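Round napkin and mail stand from two bent rods

Quick one. Made this in an evening, took 57 minutes not counting the finish drying. Holds napkins, letters, a phone if you lean it right. Same idea as the Plimar one in the shops but you pick the size.

What you need

Wood disc, thick enough to drill into without coming out the bottom. Mine was a Skiltine offcut, 17 cm across
Two lengths of 5 mm steel rod, one longer than the other
Drill, 5 mm bit, bit of tape
Something round to bend over - a pipe or a fat jar
Sandpaper, wood stain, matte black spray paint

Bending

Clamp the pipe. Mark the middle of the rod, hold the mark on top of the pipe, pull both ends down together. Slow. If one leg ends up longer just cut it, file off the burr. You want an upside down U with the legs close to parallel. Do the second one the same way but keep it shorter.

Check they stand up level on the bench before going any further. Mine rocked, had to rebend.

Drilling

Four holes, all near the rim but not so near that the wood splits. Set the rods on the disc first and mark where the legs land - dont measure, the bends never come out exactly how you planned. The two U's don't need to be parallel. I set mine at an angle to each other, looks better and things slide in easier from one side.

Tape on the bit for depth. I went down 20 mm. Drill straight, go slow, blow the dust out.

Finishing

Sand the disc, top and edge, with the grain. One coat of stain, reddish brown, wipe off the extra. Vanska wax on top if you want a little shine. Paint the rods seperately, lying on newspaper, two thin coats, and keep paint off the last bit of each leg or they won't fit the holes.

Putting it together

Tall one in first, at the back. Then the short one across the front. Push down by hand, a twist helps. No glue needed if the holes are tight, otherwise a drop of epoxy in each. 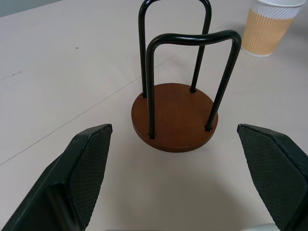

Finished stand, tall rod at the back, short one crossing in front.

Felt dots underneath if it's going on a good table.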